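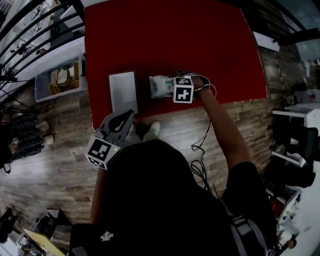
Which copy of Bilby should be used for reel four?

The Albers print should be used for the picture, and the Nimard print for the sound, until the negative has been inspected again.

Restoration workshop notebook
Entry for 9 December 2024
Feature: Bilby, sound, black and white
Sources held: original negative (incomplete), Nimard print, Albers print

This entry replaces the short note on reel four in the shared folder. That note was written before the Albers print had been wound through and should not be relied upon.

Condition of the sources

The negative is complete for reels one to three. In reel four it breaks off during the ferry crossing and resumes with the brother already in the kitchen. The missing passage is present in both prints. The join in the negative is an old cement splice, neatly made, and there is no sign that it was meant as a cut for release. The continuity sheets give 28 shots for the crossing and the walk up from the landing. Both prints agree with the sheets.

The Nimard print has had a hard life. It is scratched on the base side throughout the reel, heavily at the head, and there are perforation repairs on the long shot of the jetty. Contrast is high. In the night exteriors the faces are readable but the water has gone to solid black. The soundtrack, however, is clean and lies well within the printed area, and the dialogue on deck is clear.

The Albers print is a later copy and softer. It keeps a good range of greys in the same exteriors, and the lamp on the stern can be told apart from its reflection. There is a slight unsteadiness in the printing which comes and goes. The sound is poor: thin, with a hiss which rises whenever the engine is heard.

Shrinkage was measured at the head, middle and tail of both prints. Both are within the limit for the Cirnex scanner at normal speed. The Nimard print is to be run on the slower setting all the same, on account of the repairs.

Reel lengths

All reels are mounted at no more than 2000 feet. Reel four of the Nimard print arrived on two 1000-foot spools, with the division falling in the middle of a shot. The two parts have been left on their spools and should be scanned as they stand, with full leader on each. Please do not join them for convenience. The edges at the division are brittle, and the overlap of a few frames between the parts is useful for matching.

Tests made

A short run of the crossing was scanned from each print on the Cirnex and laid side by side. Exposure was set for the Albers print first and then left alone, which was an error; the Nimard test came out too dense and was repeated. The first Nimard file has been marked as rejected and kept.

With the second file the comparison was fair. In close-ups the Nimard print is the sharper of the two by some margin, and for a time it was thought that the passage could be assembled shot by shot, taking the close-ups from one print and the wide views from the other. A trial of this was made. It did not hold together on the large screen. The sister's face at the rail came up hard and bright between two soft shots of the deck, and the eye went to the change. The passage is a quiet one and the performances depend upon its being left alone.

The trial has been kept under the reel number with the word mixed in the file name.

Grading

The negative sections on either side of the gap are finer than either print. Some loss at the join is unavoidable. The present proposal is to grade the last negative shot before the gap a little lower over its closing seconds, so that the first print shot does not arrive as a drop in quality. No grain is to be added to the negative sections. No sharpening beyond the standard pass is to be applied to the print sections.

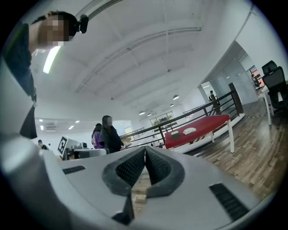
The sound room replied that grading down a good shot to protect a weaker one was a mistake, and that the audience would forgive a change in the picture far sooner than a change in the sound. It asked for the effort to be put into the engine noise, which stops dead where the old splice falls in the negative's own track and would draw attention to the gap whatever was done with the greys.

The point about the engine is accepted. A check against the Nimard track shows the engine carrying on under the next line and fading as the ramp comes down. The Nimard sound should therefore begin a little before the gap and run a little past it, with the changeover placed under the ferry bell. The point about grading is noted and left open. Both versions will be prepared and looked at in the theatre.

Titles and reel changes

The Albers print carries a replacement end title in a different lettering. It is not to be used. The end title in the negative is complete, apart from some mottling in the lower half, and will clean up.

Changeover marks have been scratched by hand into the Nimard print at the end of reel three, on top of the printed ones. These need not concern the restoration, as the negative is good for that section. They should be recorded in the print report before the can goes back.

A question remains over the shot of the empty landing after the boat has gone. In the Albers print it is held noticeably longer. The continuity sheets give the shorter length. It may be that the Nimard print lost footage to wear, but there is no splice at that place and the sound runs through without a jump. The shorter version should be followed, and the longer one scanned in full and kept with the elements. A viewer who knows the film only from the Albers copy may remember a slower ending to the passage, and the printed notes should mention the difference in a sentence.

Outstanding

Negative, reel four: second inspection, with attention to the edge numbers on each side of the splice.
Nimard print, both parts: hand cleaning only, then scan at the slower setting.
Albers print: scan complete reel, including the replacement title, for reference.
Sound: transfer the Nimard track twice, once with the scratches at the head masked.
Continuity sheets: the page for the kitchen is missing from our copy. Request a fresh copy from Albers with the return of the can.

The theatre is reserved for a viewing of all reels in February. Reel four should be ready in both gradings by then, with the same sound on each so that the picture alone is being judged. Remarks on this entry may be added beneath it and initialled.

Added later the same day: the can for the second part of the Nimard reel has a dented lid and does not close fully. The film has been moved to a new can. The old lid carries a pencilled note of the running time and is to be kept.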